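Judport robot learns to set the table, one demo at a time
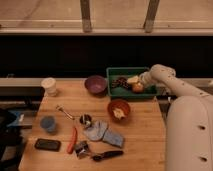

JUDPORT - A kitchen robot at Vornlow reached 200 hand-guided lessons in April, and the team could hardly be happier! Operator Laine Laur steers the white arm by remote control, and every move is saved for the robot to learn from. Some lessons center on a green tray of food, with grapes on the left and the gripper coming down by a round orange-yellow fruit.

"You get a feel for it after 20 tries, and then you don't want to stop," Laur said.

Project lead Arif Sultana said the next 93 lessons will be all about bowls and cups.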